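ENDONSIDE RECORDS TO REISSUE TAMURA'S "HENDPORT" ALBUM THIS MAY

Long-unavailable folk-rock record returns on vinyl and CD with extra songs from the original sessions

HENDPORT - Endonside Records is thrilled to announce the return of "Hendport," the second album by the folk-rock group Tamura, out this May on vinyl, CD and download. The record has been out of print for most of its life, and fans have been writing to us about it for as long as the label has existed. We're very happy to be able to write back with good news!

Tamura made the album over one wet winter in a rented hall near the Hendport ferry landing, with a borrowed eight-track machine and a piano that came with the building. The first pressing was 700 copies. Most of them were sold at shows along the coast, some went to college radio stations, and the rest were gone by the following summer. The small company that put it out closed soon afterward, and the songs lived on through home tapes and the odd late-night radio play.

Those who have heard it tend to talk about the same moments: the two-part singing on "Low Water Road," the long fade of "Salt in the Timetable," and the title song, which starts as a quiet waltz and ends with the whole band shouting over a pump organ. It's a loose, warm record (you can hear a door close during the second verse of "Anna's Kitchen") and we wouldn't change a second of it.

The new edition was made from the first-generation master tapes, which had been kept in good order by the band's former sound engineer. The transfer and mastering were done at Brirau, the mastering room that has handled every Endonside release so far. The aim was to keep the sound of the original pressing, with a little more room in the low end, where the old vinyl had been cut quite thin. The running order is the same as before. The album proper runs 41 minutes, and with the added songs the full set comes to 71.

Side three and side four of the vinyl edition hold the extra material: three songs left off the album for reasons of length, an early version of "Salt in the Timetable" with no drums at all, and a short live set taped at the Hendport hall on the last night of the sessions. Only one of these recordings has been released before, as the B-side of a single.

Both physical editions come with a booklet containing the full lyrics, printed for the first time, along with a new essay on the making of the record and a list of every show Tamura played that year. The band members went through the lyric sheets together and settled several arguments about what was being sung in the last verse of "Ferryman's Day Off." The first run of the double LP is limited to 461 numbered copies, and a standard edition will follow as soon as those are gone.

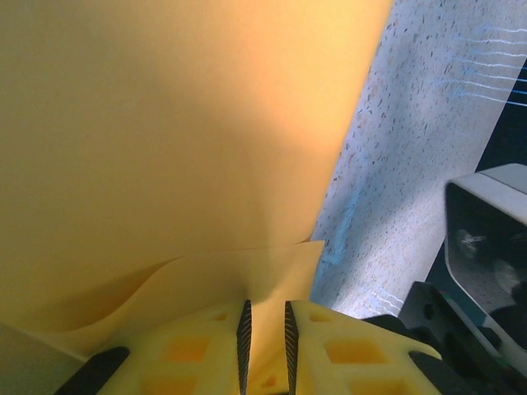
TRACK LIST

Side one
Low Water Road
Anna's Kitchen
The Long Way to the Pier
Salt in the Timetable

Side two
Ferryman's Day Off
Paper Lantern Street
Gray Coat
Hendport

Side three
Winter Rate
Two Coins for the Bridge
Gray Coat, Slow Version
Salt in the Timetable (early version)

Side four (live at the hall)
Low Water Road
Paper Lantern Street
Hendport

LISTENING EVENING AND SHOWS

Endonside will play the new edition from start to finish at the Hendport hall on the Tuesday before release. Doors open at 7 p.m. and the music starts at 7:30. Entry is free, the seats are the same hard benches as ever, and copies of the album will be on sale on the night.

Tamura will also be back on stage! The group has 12 shows planned over the summer, all in small rooms, with the full album played in order and a second half of songs from the rest of the catalog. It will be the first time that "The Long Way to the Pier" has been played in front of an audience. The dates will be posted on the Endonside website when the last two venues are confirmed, and subscribers to the label's mailing list will get them a day early.

ORDERING

Orders open this week through the Endonside website and at independent record stores. The numbered double LP is limited to one per customer. Orders placed with the label include a download of the full set, with "Winter Rate" available right away and everything else on release day.

ABOUT ENDONSIDE RECORDS

Endonside Records is an independent label that puts out lost and overlooked folk, rock and country albums in close contact with the people who made them. Review copies, cover art and interview requests are handled by the label's press desk, which can be reached through the contact page on the website.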